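Kastitz review: a small, stubborn stealth game about a mountain railway

I finished Kastitz on Sunday, just before midnight, and then started it again straight away, which I haven't done with a stealth game in years. It's the second release from Nedside, and if you played their first one, Gezer, you'll know the sort of thing to expect: a short, hand-drawn side-on adventure in which you are weak, slow and hopelessly outnumbered, and have to get by on patience and a good ear. Gezer had lovely ideas and some very ropey jumping. Kastitz has better ideas and you hardly jump at all!

You play Ilka, a telegraph clerk at a railway halt high above the snow line, in the winter that the line is taken over by a private army. She has a satchel of messages that have to reach the valley, and there are 32 stations between her and the bottom. Every station is a level. Some take three minutes, and one (the sheds at Stesteck, you'll know it when you get there) took me most of an evening and a whole pot of tea.

The trick is sound. Snow swallows your footsteps, gravel doesn't, and the wooden platforms are a nightmare unless a train is passing. So you wait for trains. You learn the timetable, which is printed on a board at every halt, and you plan your whole route around the 40 seconds in which a goods train is thundering through and you can run, smash a padlock, drag a crate, whatever you like. Then the last wagon goes by, the noise drops away and you had better be standing somewhere soft. I adored this. I was sitting forward in my chair muttering "come on, come on" at a train.

Guards talk to one another, and what they say matters. If two of them are grumbling about a lamp that won't stay lit, the lamp is worth finding. If one of them mentions his bad ear, you can creep past him on that side and he won't turn round. None of this gets a marker or a pop-up. I missed loads of it the first time, and on my second run I've been loitering under windows just to hear the end of conversations. 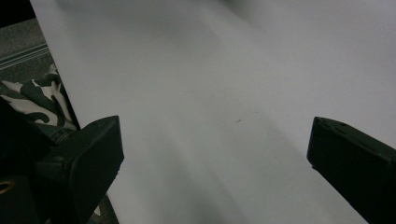

Do you need to have played Gezer first?

It's a separate story with its own cast, so you can begin with Kastitz and miss nothing important. There are a couple of nods for returning players (a song, a stray dog, a name on a luggage label), but they're there for fun. If you mean to play both, I'd even suggest doing Kastitz first, as going back to that jumping afterwards might be a bit of a shock.

On to the look of it. The backgrounds are done in a scratchy ink style with washes of blue and a sort of dirty orange for anything lit by a lamp, and it's gorgeous in motion. Smoke hangs about. Windows steam up when somebody is behind them, and once you've noticed that you can use it, because a clear window means an empty room. (Nearly always. There's one rotten exception near the end and I yelped.) Snow settles on Ilka's hat if you stand still for long enough, and a guard who walks into view while you're covered in it will sometimes take you for a post. The first time that happened I thought it was a bug! By the time I reached the viaduct I was doing it on purpose.

The music is by Ilgın Güler and there isn't much of it, which suits a game where you're listening all the time. Most levels have only wind and the hum of the wires. When a tune does arrive it's a single fiddle or a tired old piano, and it means you've reached a waiting room and can breathe out. I've had the waiting room tune in my head since the second night.

Difficulty is going to split people. There are three settings. The easiest shows you the edges of each sound as a faint ring, the middle one takes the rings away, and the hardest takes away the timetable boards as well, so you have to listen for the rails singing before the train comes. I played on the middle setting and was caught 94 times, according to the tally at the end. Getting caught sends you back to the last signal box you touched, and these are mostly close together. The exception is the long run through the cutting after station 20-something, where two tricky crossings come one after the other with no signal box between them. I'd love to see that changed in a patch. I did it in the end with my hands sweating, but I can imagine somebody putting the game down there and not picking it up again.

I have a few other grumbles while I'm at it. The button for crouching is also the button for picking things up, so now and then Ilka ducks politely next to a key when you wanted her to grab it. The map is pretty but far too small if you're playing on a telly from the sofa. And the subtitles don't say which direction a voice is coming from, which seems a real pity in a game built on hearing. There is an option to make loud noises shake the picture gently, and that helps, but players who can't rely on sound will want more than that.

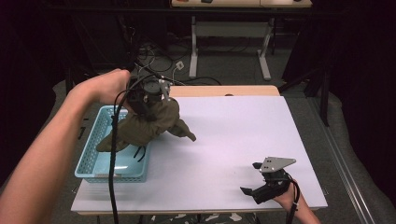

Iona Crichton
Reviews writer, adventure and stealth

I haven't said much about the story and I don't want to spoil it. The messages in the satchel can be read, though, and you should read them. They begin as dull things, orders for lamp oil and someone's cousin asking after a coat, and by the halfway point you understand why certain people up and down the line keep leaving doors unlocked for you. You choose which messages to deliver and which to burn for warmth, and those choices do come back. On my first run I burned a birthday greeting at station nine without a second thought. I won't say what that did. On this second run I've kept hold of it, and one whole station has played out differently, with an extra room and a character I'd never met.

Nesrin Ertürk voices Ilka, mostly in whispers, and she's wonderful. There's a scene in a snowbound carriage where she reads a letter aloud to a child and keeps changing the words so they'll be less frightening, and you can see the real letter on screen the whole time. I put the controller down for a bit after that.

Performance was fine for me. I had one crash, going into the turntable level, and lost only a minute or so of play. Loading is quick, which matters when you're being hauled back to a signal box over and over. It took me two long evenings and most of Sunday to reach the end, and I was wandering off to look at things a good deal of that time. Someone brisk would be quicker.

If you like your stealth games to give you gadgets and a way to fight back, Kastitz may drive you up the wall. Ilka can't hit anyone. Her best tool is a tin whistle, and she can only blow it when you're sure you want company. But if you've ever enjoyed sitting in a bush in some far bigger game, watching a patrol go round and working out the gap, please give this a go. Start on the middle setting, use headphones, and try the left-hand door at Stesteck before you spend an hour on the roof like I did.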